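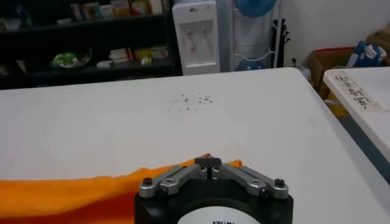 How to Get Scuff Marks Off a White Table

24/06/2019
By the Plukcombe Workshop desk

White tabletops show every mark. Most scuffs sit on top of the finish and will come off with things you already have in the kitchen.

1. Clear the table and wipe it with a damp cloth. Grit left on the surface will scratch when you start rubbing.

2. Mix a few drops of dish soap into a bowl of warm water. Wash the whole top and dry it.

3. Try a clean pencil eraser on the dark marks. Rub lightly in one direction and brush off the crumbs.

4. For marks that stay, make a paste of 3 parts baking soda to 1 part water. Test it on the underside first. Dab it on, wait 20 minutes, then wipe it away with a soft cloth.

5. Rinse twice. Dried baking soda leaves a chalky film.

If you can feel a mark with a fingernail, it is a scratch and cleaning won't help. Sanding is for solid or painted tops only, and 2,000 grit paper used wet is as coarse as you should go.

Skip scouring powder and steel wool. Both dull the finish, and a dull top picks up dirt faster.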